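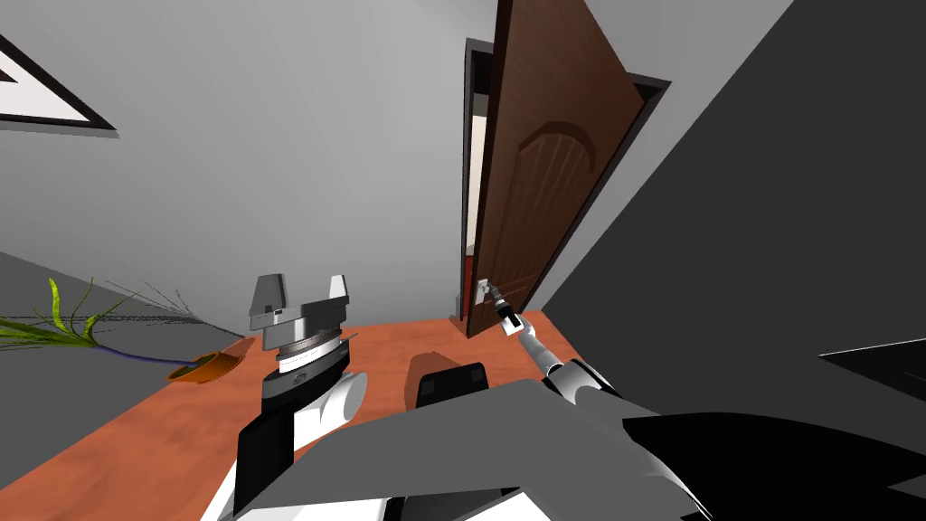
4.2 Vocal range and part independence

The corpus consists of 166 two-part arrangements for children's voices, drawn from the school catalogs of Prurkwood and Cerkero. Each score was encoded from the printed choral edition. Where the piano reduction and the vocal line disagreed on a pitch, the vocal line was kept. Descants marked as optional were encoded separately and left out of the range measurements, although they are considered again in Section 4.4.

Range was measured in two ways. Absolute range is the interval between the lowest and highest written notes in a part. Working range is the interval that holds the middle nine-tenths of the sung duration, so that a single held high note at the final cadence does not raise the grade of the whole piece. The two measures agree closely for Part I. For Part II they often do not, mainly in arrangements where the lower voice crosses above the melody for a few bars before a key change.

Most publishers grade on absolute range. The Cerkero guidelines for arrangers set a ceiling of D5 for the lower part at the beginning level, and arrangers appear to have written up to that ceiling and stopped. Prurkwood gives no ceiling and asks only that the part be "comfortable for the age group." Working ranges in the two catalogs are nonetheless much alike, with a difference in median of less than a whole step.

Part independence was scored on a bar-by-bar basis. A bar was counted as dependent if Part II doubled the melody at the unison, moved in parallel thirds or sixths, or rested. Imitative entries were counted as independent even when the imitated figure was exact, on the grounds that singers must hold it against different material. Canons were a difficult case – the parts are identical, yet few teachers would call the result easy for a second group entering late – and they were given a category of their own.

Figure 2. Pale faceted cylinder between the two fingers of a gripper (rendered view). 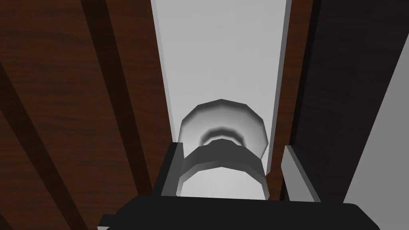
Shewit Assefa objected that a count of this kind treats all parallel motion as equally simple, and that a lower part in parallel thirds below a chromatic melody is harder to tune than most of the countermelodies we had marked as independent. The objection is fair. We recoded the parallel bars with a separate flag for any altered scale degree in either voice. The flag was set in 56 of the arrangements, most of them holiday titles intended for December concerts, where jazz-influenced harmony is common even at the easier grades.

With the flag included, the rank order of the graded levels becomes more consistent. Without it, the third level of the Prurkwood catalog scored as slightly easier than the second. The cause was a group of slow pieces in close harmony, nearly all of which double the melody at the third and carry secondary dominants in the accompaniment.

Two coders worked independently on a subset of the scores. Disagreements were concentrated in pickup bars and in passages where the parts exchange the melody partway through a phrase. Arnel Manalastas has proposed coding by phrase in place of the bar, which would remove the second problem. It would also make the results harder to compare with those for the Motaung songbooks, for which only bar-level data are available.

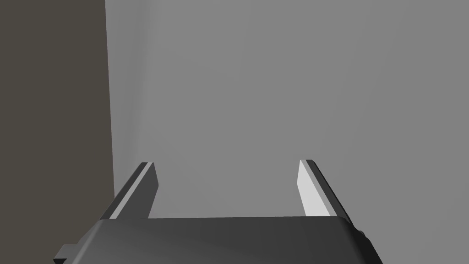
A further limitation concerns transposition. Several titles are sold in more than one key, and teachers often move a piece down by a step at the keyboard without noting it anywhere. The ranges reported in this section are therefore those of the published key – a useful basis for comparing catalogs, but a weak guide to what is sung in a classroom. The Jirkeo edition of the same folk songs prints a suggested lower key at the foot of the first page. We recorded these suggestions where they occurred and did not apply them to the measurements.

Accompaniment support, meaning how often the piano doubles one or both vocal lines, is treated in Section 4.3.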